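Rullevero dealer pilot: progress report, second quarter of the grant
Prepared by Johanna Pfister for the Erkau Transport Fund

Summary

We were funded to find out whether a small-town dealer group can sell used electric cars at a price people will pay, with a battery report they will believe. Halfway in, we can say that the cars sell. Whether the battery report has anything to do with it is a question I can't answer yet, and I'd be wary of anyone who says they can.

Sales against plan

The plan called for 645 used electric cars sold through the Maldonado lots by the end of January. We got there. Before that goes in a press release, please look at when the sales happened. Most of them came after Maldonado cut prices in response to a cheaper new hatchback from Werkeck, and a price cut will move cars with or without a battery report in the glove box.

Haiyan Xia has gone through the sales records twice, trying to separate the effect of the price cut from the effect of the report. Her view is that the two lots that started late give us something to compare against, but not much. They are also the two lots nearest the highway, and they have always sold faster.

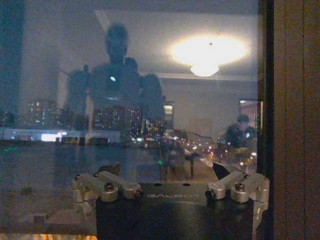 Battery reports

The workshops have now tested 1,987 cars, counting trade-ins that went straight to auction. The test itself is quick enough. The trouble is in the reading of it. Two testers can plug into the same car on the same morning and come away with different figures for remaining range, and the software vendor's answer so far has been that both figures are "within tolerance." Prys Bowen asked for the tolerance in writing. He is still waiting.

Until we have it, I have told the lots to stop quoting a single range number to customers and to give a low and a high figure instead. The sales managers don't like this. One told me a buyer hears only the low number and walks. Perhaps so, though we have no record of a sale lost that way, and I would take a few lost sales over a string of angry returns in the first cold spell.

Returns have been low. I don't read much into that. The return window is short, and a weak battery tends to show itself later.

Customer survey

Lamai Saithong sent out 3,000 survey forms, covering buyers and people who visited a lot and left without a car. Buyers answered. The others mostly didn't, and they are the ones we most wanted to hear from. The buyers say the battery report was important to them — but we asked them right after handing it over, so of course they do. The next round will go out by phone, and the first question will be an open one. 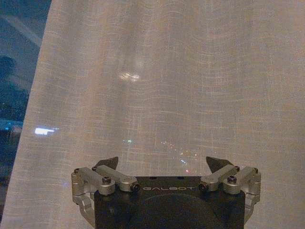
Spending

We are under budget on training and over on equipment. The overspend comes from replacing 4 test units that would not talk to older cars. The supplier has offered credit toward future orders. We have asked for money back, and Zsófia Hajdu is handling the claim. I have not counted any refund in the forecast.

The training underspend is less good news than it looks. Two sessions were put off because the lots said they couldn't spare staff during the sale, and that work still has to be done and paid for.

What we plan next

Repeat tests on a batch of cars already sold, with the owners' consent, to see how the first readings hold up.
Phone survey of people who didn't buy.
Make-up training sessions at the late lots.
A written tolerance from the vendor, or a second vendor.

Request to the Fund

We are not asking for more money. We are asking to move the training underspend to repeat testing once the delayed sessions are paid for, and to push the interim findings back one quarter. Maldonado's management would prefer to publish now, while the sales figure looks good. I have told them I won't sign it in its present form, and I'd like the Fund's position on this before our next call with them.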